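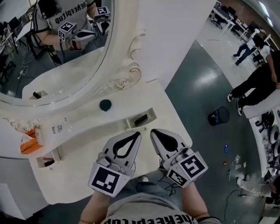

Tremell, 2005-03-24

# Clearing and resetting a dressing table with an attached mirror

This page covers a white vanity with a carved mirror frame, a recessed compartment in the top and at least one drawer. The same order of work applies to plainer tables. Skip the steps for parts yours does not have.

Work from the top down: mirror, ledge, tabletop, recess, drawer, floor. Dust and scraps travel downward, and a drawer cleaned first will need cleaning again.

## What to have ready

- Two dry microfiber cloths and one that can be dampened
- A soft brush, 2 inches wide, natural bristle
- Cotton swabs
- A shallow tray with a rim, for items in transit
- A small wastebasket
- Mild dish soap
- A pencil and a strip of masking tape

Do not use furniture polish on painted scrollwork. It collects in the low points of the carving and holds dust there. Ammonia glass cleaner should be kept off any gold accents, including imitation gold.

## 1. Set up the floor

Put the wastebasket beside the table on the side you will be working from, close enough to reach without stepping. Pick up anything already lying on the floor before you start. On a glossy floor, small scraps of paper slide when stepped on and end up under the curved base, where they are hard to get out.

Sort floor items as you lift them. Paper goes into the basket after a glance at both sides. Anything solid goes on the tray, even if it looks like trash. Caps and small fittings often belong to something still in the drawer.

## 2. Clear the ledge and top

Start with the ledge at the foot of the mirror. Small cylindrical things, such as the black one in the photo, should come off first. They roll, and if they fall they usually land in an open drawer or behind the table.

Next lift the loose items from the tabletop. A round knob-shaped object like the green one should be checked before it is treated as an ornament. Look at the underside for a threaded hole or a screw. If there is one, compare it with the knobs on the drawers and doors nearby, and tape it to the tray until its place is found.

Leave the recess for last. It is the one part of the top where things tend to have been put on purpose. Remove the contents, wipe the floor of the compartment with a dry cloth, then run a swab along the inside corners.

## 3. Clean the mirror

1. Brush the frame first, from the top of the oval down each side. Hold a cloth under the brush.
2. Dampen a cloth with plain water and wring it until it no longer drips.
3. Wipe the glass from the center outward and stop a finger's width from the frame.
4. Do the remaining edge with a swab, then dry it immediately. Water that gets behind the glass attacks the backing and leaves dark spots.
5. Check the glass from a low angle. Streaks do not show from straight ahead.

## 4. Clean the carving

Brush along the direction of the scrolls. Across the grain of the carving, the bristles catch on raised edges and can lift loose paint. Wipe the white areas with a cloth dampened in soapy water, one drop of soap to a cup. Gold areas get the dry brush only.

If a flake comes away, stop, put the flake in an envelope and leave the area alone. The Hiltwood repair sheet, item 11, covers reattaching flakes with a small brush.

## 5. Empty the drawer

Pull the drawer to its stop and take out the contents. With only a few items inside it is tempting to work around them, and the dust then stays in the corners.

Sort the contents into three groups: kept in this drawer, kept elsewhere, and discarded. Items for elsewhere go on the tray and stay there until the table is finished. Carrying them off one at a time takes longer than the cleaning does.

Wipe the drawer bottom and the top edges of the sides. Check the runners for hair and thread. If the drawer sticks, rub the runners with a plain white candle and work it in and out some 19 times.

Anything hanging out at the side of the table should be put back or removed before the drawer is closed. Fabric and straps caught in the gap will pull the drawer out of square.

## 6. Labels

Many tables still carry a barcode label at one end. Before removing it, copy the printed text onto paper or tape it inside the drawer. Replacement hardware is usually ordered by that number. Puspita Liem at Penby keeps hers in a notebook by room, and the table listed there under 219 was matched to a new drawer stop that way.

To remove a label, warm it with a hair dryer on low, lift one corner and peel it back flat against itself. Take off residue with soapy water. Solvents will dull a white painted finish.

## 7. Put things back

Return items in the reverse order: drawer, recess, top, ledge.

- Drawer: things used less than daily, flat, one layer deep.
- Recess: one object or one small group, nothing higher than the rim if you want the top clear for wiping.
- Top: no more than fits between the recess and the mirror with a hand's width free at the front edge.
- Ledge: nothing round unless it stands on a flat end.

Empty the wastebasket last, after sweeping up what the brush has dropped. Look through the contents once before tying the bag.

## Intervals

Glass and top, weekly. Recess and drawer, monthly. Carving, twice a year; the Menon house does it in August and again in winter. Check the screws holding the mirror supports at the same time and tighten by hand only.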